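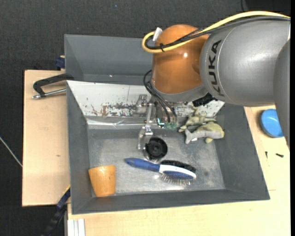 Betreff: Re: [greifer-ag] Kiste 2, Objektsatz und Abbruchkriterium
Von: Tineke Timmermans
Datum: 11. Sep. 2026

Hallo zusammen,

Antworten direkt im Text.

Jelle Van Dijk schrieb:
> Der Planer von Plindemow bricht bei Objekten nahe der
> Kistenwand zu früh ab. Ich würde den Wandabstand von 5 auf
> 2 mm senken. Einwände?

Ja. Die Wände sind schräg, das Kollisionsmodell rechnet aber noch mit senkrechten. Bei 2 mm liegt der Finger am Boden rechnerisch frei und real auf der Schräge. Erst das Modell korrigieren, dann den Abstand. Die Maße der Kiste liegen im Repository unter cesex/geometrie, Stand Mai.

> Zweitens die Haarbürste. Die Segmentierung liefert mal ein
> Objekt, mal zwei (Griff und Kopf).

Bekannt. Der Griff ist blau, der Kopf weiß und blau mit schwarzen Borsten, die Farbkanten reichen für eine Trennung. Bitte im Training als ein Objekt labeln und den Greifpunkt auf den Griff legen. Die Metallstifte am Kopf sind als Greiffläche gesperrt. Dasselbe gilt für die beiden Plüschtiere: Wenn sie sich berühren, bleiben es zwei Instanzen.

> Drittens: Reflexe vom Boden. Kiste lackieren?

Nein. Der Boden bleibt, wie er ist, sonst sind die 1.000 Versuche aus dem Sommersemester nicht mehr vergleichbar. Tiefenwerte unter der Konfidenzschwelle verwerfen und aus der Bodenebene interpolieren. Skript dazu: skurton_tiefe.py, Parameter stehen im Kopf der Datei.

> Viertens: Kann die Becherklasse raus?

Nein, der orange Becher bleibt drin. Rand und Mantel werden getrennt ausgewertet.

Noch offen:
- Kabelschlaufe am Handgelenk: Achse 5 vorerst nur im eingeschränkten Bereich fahren, Grenzwerte im Wiki.
- Klemmen an den Kisten vor jeder Serie nachziehen und im Protokoll abzeichnen.
- Bericht an De Smet: 4 Seiten, ohne Anhang. Jelle, von dir fehlt der Abschnitt zur Kalibrierung.

Gruß
Tineke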